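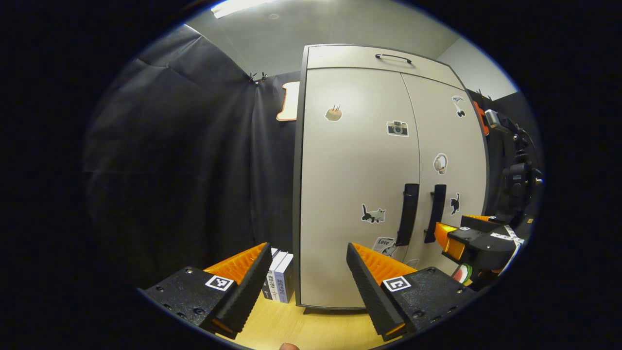 The Long Life of the Household Inventory

For most of the past two centuries, a family in the district of Honlow that wished to insure its belongings was expected to write them down. The list began at the front door and ended in the attic. It recorded the linens and the lamps, the kitchen chairs and the good chairs, and it was signed by the head of the household and by one neighbor. The Honlow District Archive holds 1,243 of these lists, and until recently very few of them had been read by anyone other than the clerk who received them.

The archive has now completed a reading of the full collection, together with the larger holdings of the neighboring town of Vilstead, where a fire insurance society kept its own records in a separate form. The Vilstead series contains 2,379 inventories. Taken together, the two collections offer an unusually full account of what ordinary people owned, where they kept it, and what they believed it was worth.

What the Lists Contain

The earliest inventories are short. A typical list from a farm laborer's home fills less than one page and groups most objects by material: iron, cloth, wood, glass. Rooms are seldom mentioned. Bedding is nearly always the most valuable entry, and it is described with care, down to the condition of the ticking and the weight of the feathers. Tables appear in almost every list, usually without comment.

By the middle of the nineteenth century the form had changed. The district office began to supply a printed sheet, and the sheet was arranged by room. Families who had never thought of the back kitchen as a room of its own were now asked to give it a heading. Several left the heading in place and wrote nothing under it. Others used the space to explain that the room was shared with a brother's family, or let in winter, or given over to apples.

The Vilstead society took a different approach. Its agents visited each home and wrote the list themselves, in a plain and regular hand. Their inventories are easier to read and, in the view of the archive, somewhat less informative. An agent who entered "cupboard, with contents" saved a good deal of time and left later readers with very little. The Honlow families, writing for themselves, tended to open the cupboard and begin at the top shelf.

The Cupboard as a Unit of Account

Storage furniture occupies a special place in both collections. A cupboard was often the largest object in the home and one of the few that passed from parent to child without being sold. It also gave the inventory its order. Once the contents of a cupboard had been listed, the writer could move on with some confidence that nothing in that corner had been missed.

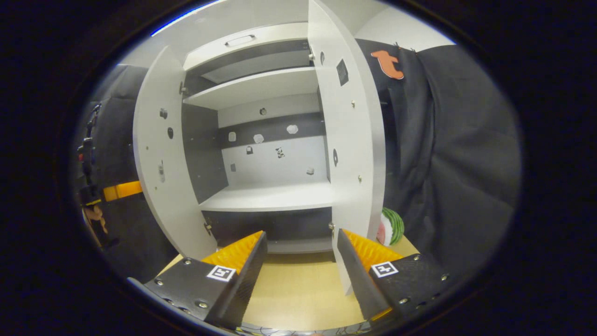
A tall white cabinet with both doors open.

The printed sheet issued in Honlow allowed 6 lines for each cupboard. Many writers ran past the limit and continued in the margin, turning the page sideways. Preserves, candles, church clothes, school slates, and letters were all kept together, and the lists make no attempt to separate the costly from the worthless. One widow gave a line to a jar of buttons and the next to her marriage certificate, and assigned the same value to each.

Values are the least reliable part of the record. Writers knew that the premium rose with the total, and they also knew that a low figure would bring a small payment after a fire. The result is a certain caution at both ends. The Skov district, whose lists survive only in part, tried to settle the matter by publishing a table of accepted prices. The table was revised once and then quietly withdrawn.

Use and Access

The reading of the two collections took 5 years. Each list was transcribed in full, with the original spelling kept, and entered in a catalog named Flelis, which may be searched by object, by room, and by parish. Local terms have been left as written. A short glossary is available for those who are not familiar with the names of dairy tools and weaving equipment, which account for most of the inquiries received to date.

The catalog may be consulted in the reading room of the archive at no charge. Original lists are brought out on request, with the exception of the earliest Vilstead volume, which is awaiting repair to its binding. Requests for the following day should reach the desk before 3 p.m. Families who hold inventories of their own are invited to bring them in for copying, and the originals are returned to them the same day.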